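Speaker notes: Comparing Two Hand Designs for Everyday Cabinet Work
Lengyel Robotics Laboratory, open session, April 13, 2025

Slide 1. Title

Welcome the audience on behalf of the laboratory. State that the talk covers one comparison only, between the Skerklow hand and the Lasa hand, and that arm control and navigation will be left for the discussion period. Mention that the printed summary is on the table by the entrance.

Slide 2. Why cabinets

Office cabinets were chosen as the test setting for practical reasons. They are found in nearly every workplace, their doors and shelves vary within a narrow range, and they expose weaknesses in a hand very quickly. A door must be found, gripped at a thin edge, moved along an arc and released. A hand that performs well on blocks and bottles at a bench may perform poorly here.

Pause for the short list of earlier bench results. Do not read the list aloud.

Slide 3. The two hands

The Skerklow hand has long fingers and stiff joints. The Lasa hand has shorter fingers with some give in each joint. Both were run from the same controller, supplied under the Brovberg program, with the same speed limits and the same force ceiling. The cameras were left in one position throughout. Any difference reported today should therefore be read as a difference between hands, with one exception covered on slide 6.

Slide 4. Trial plan

Each hand was given 243 door trials. A trial began with both hands held low and the arms at rest, and it ended when the door had been opened past a marked angle and let go, or when the operator stopped the run. Shelf trials were scored separately. Across the full program, including practice runs and bench work, the log holds 2,665 entries. Stress that practice runs are not included in the results. 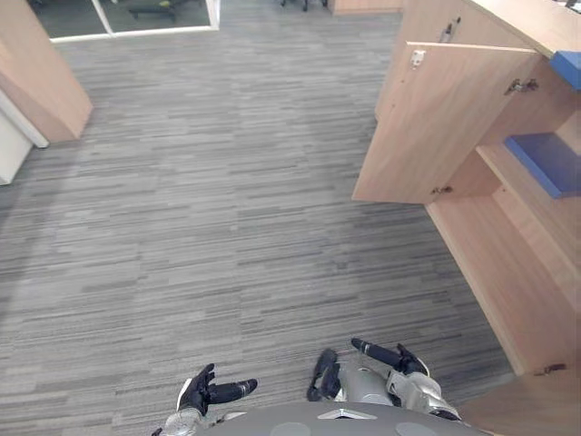 The starting posture matters more than the team first expected. In the December pilot, the arms began at chest height, and the forearms blocked the head camera's view of the lower door edge during the approach. Lowering the start position gave the camera a clear view for longer and cut the number of stopped runs for both hands. The laboratory now recommends this posture for any work on low furniture.

Slide 5. Door results

Show the chart and allow the audience time to read it. The Skerklow hand reached the door edge more reliably, and the advantage was greatest when the gap between door and cabinet body was narrow. The Lasa hand missed the edge more often on the first attempt. Once it had a grip, however, it kept it. Small errors in the planned arc were absorbed by the joints, and the force readings at the wrist stayed lower through the whole swing.

Point out the cluster at the right of the chart. These are runs in which a stiff finger remained behind the door after release. The controller reported success and began to withdraw the arm, and the door was pulled back with it. The release check has been rewritten, and results under the new check are marked in the lighter color.

Slide 6. The exception

A fingertip cover on the Lasa hand was replaced partway through the program. The manufacturer's replacement had a smoother surface. The 70 door trials run with the new cover are shown in a separate column and should not be added to the others.

Slide 7. Shelf results

Shelf work favored neither hand clearly. Objects of up to 500 grams were placed and retrieved without difficulty by both. Heavier objects were excluded because the force ceiling would have ended most of those runs early. If asked, say that a second series with a higher ceiling is planned and has not been scheduled.

Slide 8. Recommendations

For furniture with narrow gaps, the laboratory recommends the Skerklow hand with the revised release check. For repeated opening and closing of the same doors, it recommends the Lasa hand with the original fingertip cover. Sites that can support a different hand on each arm may wish to consider doing so, although the calibration procedure takes longer and must be repeated after every hand change.

Slide 9. Questions

Leave this slide on screen. Questions about cost should be referred to the program office. Requests for the trial log should be made in writing, and the form is attached to the printed summary.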